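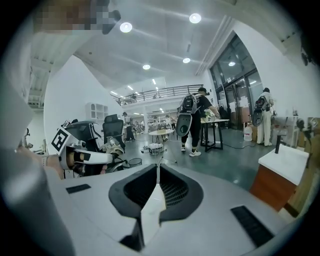

Fig. 1. Two hand-held grippers during recording in the hall.

Handout 3 – Where the examples come from

Last time we stopped at the point where the policy needs data, and I promised we'd get to the practical side. I love this part, so bear with me if I run on a bit!

For the Mersha exercise we collect with hand-held grippers. You do the task with the gripper in your own hand, and the camera on it records what the fingers are facing. One complete try, from pick-up to release, is an episode. Your group owes me 100 of them by the end of December, and yes, the bad ones get logged too (mark them "fail" in the sheet, don't delete them).

The square black-and-white markers are there so the software can work out where a gripper is. Keep your sleeve off them. In the Draltano set we lost 31 episodes to covered markers – an entire afternoon of careful work, gone.

Now, variety. If every episode starts with the cup in the same spot, the model learns the spot. Move the cup, turn it, swap who's holding the gripper, come at it from the other side. I'd much prefer 2 people with different habits over one very tidy expert.

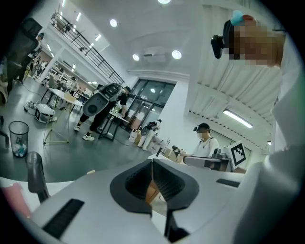 Wubit Lemma disagrees with me on that last point, and wrote in the margin of my draft that mixed habits are fine for picking up a cup but a headache for anything with a lid, where she'd want one agreed method first and variety in the starting positions only. Fair enough. Try both on the Merner jar task and compare.

Before next week: read the Gidero notes up to the part on time sync, and bring your episode sheet, even if it's half empty. We start with the failed ones.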